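The case for a bare table

I have worked at the same kitchen table for six years, and for five of them I could not have told you what colour the top was. It had post on it, a fruit bowl, a laptop, two or three mugs, and a tray whose purpose was to stop the other things spreading. The tray was full as well.

In August I took everything off it and put none of it back. I want to argue that more people should do the same, and that the usual advice about tidying gets the matter the wrong way round.

The usual advice is to buy something to put things in. I have followed it more than once. I bought a set of stacking trays from Jimberg and a desk organiser from Fovico with 20 compartments, and each of them was full within a week. A compartment is an invitation. If there is a slot the size of a pen you will find a pen for it, and then you own a pen you have to move when you want to eat.

A plain surface makes no such offer. Anything you set down on it looks as if it has been left there, and you tend to pick it up again. 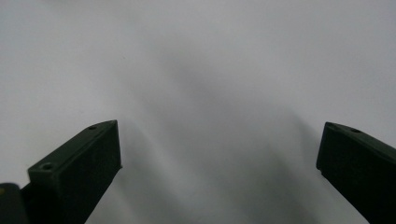
A pale, plain surface with nothing set out on it.

People say a clear table looks cold. I accept that it looks plain. Mine is white, with no cloth and no runner, and in the evening it can look a bit like a waiting room. But I don't spend my evenings looking at it. I use it to eat, to pay bills and to wrap parcels, and all three are easier when the first job isn't shifting a heap to one end.

The other complaint is that things have to live somewhere, and that clearing the table only moves the mess to a drawer. This is partly true. My second drawer is a disgrace. But a drawer can be shut, and I open that one twice a week at most, while I sit at the table every day.

The rule I keep is one thing at a time. If I am writing labels, the pen is out. When the labels are done the pen goes back, and only then does the tape come out. It sounds fussy written down. In practice it takes a few seconds, and I have stopped losing the scissors.

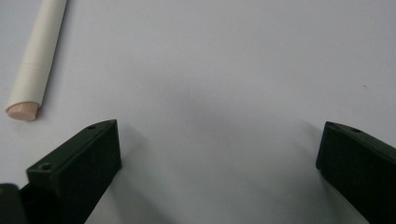 White barrel, pale pink end, and plenty of room beside it.

I also notice objects more than I did. In a pot of fifteen pens you take whichever one comes up first, and if it has dried out you put it back in the pot. Something lying by itself gets looked at. You find out whether it works and whether you like it. I threw out a good deal in the first month simply by having to look at it.

I should be fair about the cost. It is a habit for people who have a cupboard within reach, and I would not lecture anyone with three children and one table. When we lived in the flat on Clerden Road the table was also the ironing board and the sideboard, and I would have laughed at this essay. 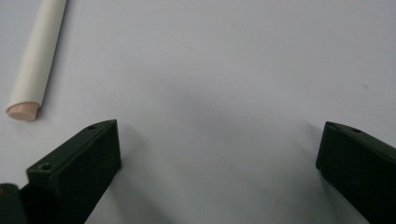
A reader, Murín, wrote in after the first version of this went up to say that a bare table only stays bare in a house where one person decides. With four adults sharing, the table was clear at breakfast and covered by lunch, and all the rule produced was arguments over whose scarf it was.

I think that is right, and I don't have a good answer to it. The nearest I can get is a shelf by the door, one section each, and an agreement that anything left on the table overnight goes there. It won't stop the scarf arriving, but you will at least be able to have breakfast.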